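The case against the moulded cutlery tray

Polyxeni Kokkinos
November
5 min read

Most kitchen drawers sold in this country are fitted with a cutlery tray, and most cutlery trays have fixed compartments. There is a long slot for knives, one for forks, one for spoons, a short slot across the front for teaspoons, and sometimes a fifth that is too narrow for anything. My argument is that this layout is a poor one for the average household, and that separate open bins do the same job with fewer faults.

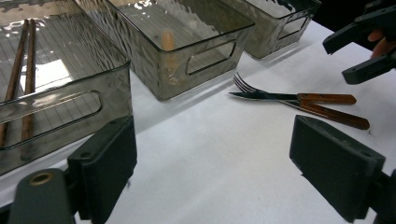
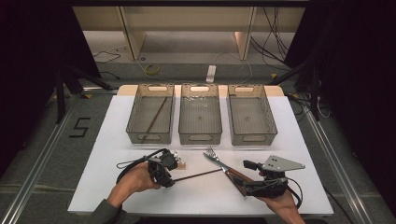
Smoky-grey open bins, with a fork and a knife still out on the table.

The fixed tray makes an assumption about what is owned. It assumes a matched set in equal numbers. I have lived in three houses and have never owned such a set. I have 14 forks, 13 table knives, a large number of chopsticks, and a collection of small spoons which grows by itself. The fork slot overflows at 14. The knife slot takes 13 only if the blades all face one way. Chopsticks have no slot. They go in diagonally on top of something else, and from then on the drawer catches every time it is opened.

Length is the first technical problem. A drawer has a fixed internal depth, and the tray uses up part of it with its outer walls and the cross slot at the front. The long slots in my old Plilletti tray came out 24 millimetres shorter than my chopsticks. A plain bin has no cross slot, and a stick that is too long for one side can be laid corner to corner. The diagonal of a rectangle is always longer than its sides. A tray divided into narrow channels throws that extra length away.

The second problem is cleaning. Crumbs get into cutlery trays, whatever people say about the state of their own. To clean a one-piece tray you have to empty the whole thing, find somewhere to put five kinds of object, carry the tray to the sink and wash a part that is usually wider than the basin. As a result it is done twice a year. A separate bin can be emptied, washed and refilled while the others stay where they are. An opening in the wall to serve as a handle is worth having here, as the bin can be lifted out with one hand.

The third is change. A drawer is opened and closed 365 days a year and its contents drift. Children get bigger and the short spoons go. Someone takes up baking and there are suddenly pastry brushes. With separate bins you add one, take one away or swap two over. With a moulded tray you buy another moulded tray.

I should deal with the objections. My brother-in-law fits kitchens for Kyriakidis and has put most of them to me at one time or another.

He says bins slide about. This is true. Three bins in a drawer wider than their combined width will move when the drawer is pulled hard. A strip of non-slip matting fixes it, or a piece of timber cut to fill the gap. I used an offcut of skirting and it has not shifted.

He says bins waste space because of their sloping sides. Also true. Where the walls flare, there is a wedge of dead air between each pair. I measured mine at 13 millimetres at floor level. Straight-walled bins exist and cost more. I don't think the wedge matters in a drawer of normal width, but in a narrow galley kitchen it might, and there I would pay for the straight ones.

He also says that forks and knives in an open bin end up in a heap. This depends on the bin. If the width is close to the length of a fork, the forks will turn sideways and tangle. If it is half that, they stay in line. People who complain about bins have generally bought square ones.

Material is a separate question. Bamboo looks better and goes black at the corners if anything is put away damp. Wire mesh lets crumbs through to the drawer floor, where they are harder to reach. Tinted clear plastic scratches, but you can see through the side what is in it, which helps if the bins live on an open shelf or get carried to the table. The Larkum range is the one I see most often in shops here. The Plarkbridge bins are stiffer, though the lip is sharp and I took some sandpaper to mine.

As for sorting, I would keep it coarse. One bin for metal cutlery and another for wooden things, chopsticks included, with a third for whatever is left. People who want forks divided from knives can use a fourth. I gave that up some time ago and can still find a fork.

Before buying anything, measure the drawer on the inside, at the bottom, with the runners in. Then measure the longest thing you own that has to lie flat in it. For most people it will be a chopstick or a bread knife, and the bread knife should be on the wall.

Contact | Copyright Polyxeni Kokkinos, all rights reserved | Back to top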